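Jorketton Marine Interiors
Temporary Access and Services Inspection: Accommodation Refit, MV Simine
Checklist with inspector's comments, May

Area: Deck 3, crew accommodation, aft of the main stairwell, including cabin 212 and the adjoining service passage
Inspected by: Amber Yeoman
Accompanied by: Nithin Bhat (outfitting), Cathal Lynch (Thorlacius, electrical subcontractor)
Copy to: Noreen Ó Néill, yard safety office

Ratings: S = satisfactory. A = action required, work may continue. X = work stopped until rectified. N/A = not applicable to the stage of work.

ACCESS AND EGRESS

Gangway secured at both ends, net rigged, treads free of grease: S
Comment: Net re-tensioned by the day shift before the inspection. Lashings at the inboard end are chafing on the bulwark capping and should be sleeved when next disturbed.

Personnel tally board in use and current: A
Comment: Tags for the floor-laying crew were on the board while the crew was ashore at smoko. The board is the only record the gangway watch has in a muster. Supervisor spoken to.

Primary escape route marked and unobstructed to a clear width: A
Comment: Pallet of ceiling panels set down at the foot of the aft stair. Route passable but narrowed. Panels to go to the laydown area on the car deck.

Secondary escape route confirmed with the yard for the current stage: S

Temporary signs agree with the current escape plan: A
Comment: One arrow in the service passage still points to the door that was closed up when the bulkhead insulation started. Removed during the inspection. Replacement sign requested from stores.

SCAFFOLDS, TOWERS AND LADDERS

Scaffold tag in date and signed by a competent person: S

Guardrails, midrails and toeboards fitted where a fall of 2000 mm or more is possible: X
Comment: Stair void, port side. Midrail taken out to pass ducting through and not put back. Work in the void stopped, midrail refitted by the scaffolder, tag re-signed. Released to outfitting at 3 pm. Ducting crew reminded that scaffold components are altered by the scaffolder only.

Mobile towers: castors locked, outriggers fitted where required: S
Comment: Low deckhead limits the towers to the first lift in most cabins. No outriggers required at that height.

Ladders rated industrial, tied or footed, no paint over the stiles: A
Comment: Bevitz platform ladder in the service passage has a split foot. Tagged out. The other ladders of the same pattern were checked and found sound.

Ladders not used as work platforms: S

TEMPORARY POWER AND LIGHTING

Distribution boards locked, labelled, RCD test recorded: S
Comment: Test record held by C. Lynch and sighted. The entry for the aft board is initialled but the name is not printed. Print the name in future.

Leads tested and tagged, supported off the deck: A
Comment: Leads are on hooks along the passage but drop to the deck at each cabin door, where they are run over by trolleys. Hooks to be extended around the door frames. Temporary covers accepted until then.

No joins or adaptors in wet areas: S

Lighting adequate for the task and for escape: A
Comment: Strings out of service between cabin 212 and the stair. Battery lights in place as an interim measure. They are suitable for escape only, and cutting or drilling in that section is to wait for the strings.

Permanent circuits isolated, locked and tagged before ceiling work: S
Comment: Isolation register matches the locks on the board. Keys held in the lock box at the deck office.

HOT WORK AND FIRE PRECAUTIONS

Permit displayed at the job and valid for the shift: S

Combustibles cleared or protected on both sides of the steel: A
Comment: Clear on the work side. Offcuts of underlay had been stacked against the far side of the same bulkhead. Moved. Permit issuer is to check the reverse side in person before signing.

Fire watch in place during work and for the full stand-down period: S

Extinguishers at the point of work, in date, pins sealed: S

Gas hoses removed from enclosed spaces at breaks and end of shift: S

MATERIALS AND MANUAL HANDLING

Panels and joinery stacked flat or restrained: S
Comment: Wardrobe carcasses strapped to the frames. Good standard. Long panels of 3000 mm are to be brought in through the side door, as they cannot be turned on the aft stair without lifting overhead.

Waste removed each shift, skips not overfilled: A
Comment: Bags of insulation offcuts left open in the passage. Close and tag before moving.

Safety data sheets available for adhesives and sealants in use: S

PROTECTIVE CLOTHING AND WELFARE

Helmets, eye protection and boots worn in the marked area: S

High-visibility garments legible and fastened: A
Comment: Several vests are worn grey and the reflective tape has cracked. M. Fitzgerald to issue replacements from stores on an exchange basis.

Cut-resistant gloves worn for sheet metal: S

Washing facilities and drinking water within reach of the work area: S
Comment: Crib room ashore was clean. Barrier cream dispenser to be refilled.

CLOSE-OUT

Items rated A are to be closed by the responsible supervisor and initialled on the deck office copy. The item rated X has been closed and will be looked at again on the next round. Changes to the escape plan go to N. Ó Néill before any sign is moved.
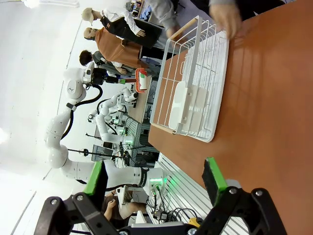 Lighting between cabin 212 and the stair stays open against Thorlacius until the strings are back in service and the battery lights have been returned to stores.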